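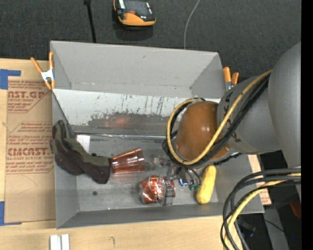

Bin station, arm coming in from the right. In the bin: work glove, copper-coloured cup, shiny reddish piece, yellow piece.

Trultus-users mailing list
Subject: Re: Demonstrations by remote control for soft and shiny objects
Date: Saturday, October 20, 2018

Hello all,

Thank you for the long message, and excuse me that my answer comes slowly. I wanted to look through our notes before writing, and our notes are not in very good order. I answer between your lines. Where I speak of "we", it is the bin station at Flandamora, with one arm and the Allar handle for the operator.

> We are starting to record demonstrations for picking from a bin. The
> rigid blocks went well. Now we want to add cloth, cups and thin
> wrapping, and our operators are much slower and less happy. One
> question first: do you guide the arm by hand, or only by remote
> control? We tried both and the people here do not agree.

We did both too. In the first weeks we guided by hand, with the motors soft, and one person stood near the bin and pushed the arm. It is pleasant to learn and a new person can do it in one morning. But the hand and the sleeve of this person come into the camera view all the time, and later, when the arm works alone, there is no hand and no sleeve. Our first model was quite confused by this. There is also the weight. When you push an arm, you make long straight movements and you avoid to turn the wrist, and for a glove you need to turn the wrist a lot.

Now all our recordings are by remote control. We still use hand guiding for one thing, to set the start position at the beginning of the day.

> How many demonstrations did you need before it was useful? And how
> do you count them?

Our full set is 1000 demonstrations. One demonstration is one object, from the start position until the object is released outside the bin and the arm is back. If the operator drops the object inside the bin and takes it again, we leave it as one demonstration and we mark it with the word "retry". Please do not throw these away! In our set the retries were the best teachers for what to do after a bad grasp. I would throw away only the recordings where the operator stopped in the middle to talk, or where the picture and the joint data have different clocks. We had 62 of this last type, all from the same week, and we found them very late.

> Cloth is the biggest trouble. The operator closes the gripper and
> gets air, or gets the bin floor.

With the work glove we had the same. Look at the picture how it lies, with the fingers up against the left wall and the cuff on the floor. For a person it is clear that you take the cuff, or a fold. For an operator who sees it through a camera, it is a flat dark thing and he does not know how high the fold is.

What helped us:

Choose the grasp place before moving. We ask the operator to say it aloud ("cuff, right side") and then move. It sounds like school, but the movements became much shorter.

Come down beside the fold with open fingers, touch the floor softly, go up a very small step, then close. The small step up is important. Without it the fingers scratch the floor and the arm makes a protective stop. The floor of our bin is quite scuffed.

When the glove is against a wall, first pull, then lift. Some operators try to lift it directly, the glove slides along the wall and falls again. We made a separate group of recordings only for the wall, because in the random ones it did not happen often enough.

> Do you mix the objects in one bin, or train one kind each time?

Mixed, with a condition. In the first recordings of each session the objects lie apart. Later we let them touch. In the picture the cup touches the cuff of the glove, and I would call this a middle difficulty. The operator has to decide which one goes first. We had a discussion if we should make a rule, for example always the rigid one first. We made no rule, and I now think this was a small mistake, as the model sometimes waits between two objects as if it cannot decide. If you begin today, make the rule and write it on the wall next to the operator.

> Transparent and shiny things: the depth camera gives us holes.

Yes, also for us. The cup is translucent and ribbed along its body, with bright lines of light on it, and the reddish piece with the crumpled surface is worse, for the reflections are white. The gripper has clear parts too, and against the grey floor they are not easy to see. I have asked if we can get coloured ones, and the answer from the workshop is "later".

We stopped to use depth for these objects. The operator works with the normal colour picture only and we record the same for training. It is our principle now that the model must see what the operator saw. If the operator looks over the top of the screen directly into the bin, he uses information which the model does not get. We turned the operator's table by a quarter, so that he must turn his head completely to look, and this ended the problem better than any instruction.

About the lamps I cannot say much. We get a reddish shine on the sloped side of the bin. We left it there and it did no harm that I could measure.

> Our bin moves when the arm pushes against the wall. Did you screw it
> down?

No screws, the table is not ours to drill. We use spring clamps with orange grips on the rim, one at each upper side. Before, the bin moved a little during the day and the recordings of the afternoon did not fit with those of the morning. If you use clamps, include them in your collision model. The arm comes in from the right, very near to one of them, and the operators forget it when they look only at the object.

We also put blue tape on the table at the left, at the corners of the flat sheet which lies against the bin. If something was pushed, it is visible.

> Cables. Please tell us what you do with the cables.

I hoped you would not ask! You see the yellow one and the black ones, they go around the end of the arm in a loop. The loop must be long enough for the wrist to turn, and short enough that it does not hang into the bin. We made it longer 2 times and shorter once. In the recordings with a too short loop the operators learned, without noticing, to turn the wrist only to one side, and the model learned it from them. I recommend to turn the wrist to both ends by remote control each morning and watch the cables, before the first recording.

There are also thin wires near the fingers. For these I have no good advice. We check them with our eyes.

> How long can one operator work? Our people say their hand hurts after
> one hour.

We change after 21 demonstrations. It is not a scientific number, it came from the form we use, which has so many lines on one page, and when the page is full the person stands up. With soft objects one page takes much longer than with blocks. The hand hurts mostly from holding the Allar handle too strongly. Ask them to put the elbow on the table, and set the scale so that a big hand movement gives a small movement of the arm. For the rigid objects a faster scale is fine. Change the scale between sessions, never inside a session.

> Last question, has someone here used the Boonyarit format to store
> the recordings? The page says it supports gripper current.

We use it since the spring. It supports the current, but you must switch it on in the header, otherwise the field is present and full of zeros, and no warning comes. The current is worth the trouble for cloth. With a thin fold the finger position looks almost the same as with nothing, and the current is a little different. Our check script compares the two and writes a flag. I can put the script on the list server if there is interest, the comments in it are not in English but the code is short.

One question from my side. The yellow piece with the rounded ends rolls away when the fingers touch it from the side. Our operators now come from the top with the fingers across it, and it needs a long time to align. Does somebody have recordings where a long round object is first pushed to the wall and then taken? I would like to compare the times, and also to know if the model keeps the two steps together or forgets the first.

With best regards,
from the bin station, Flandamora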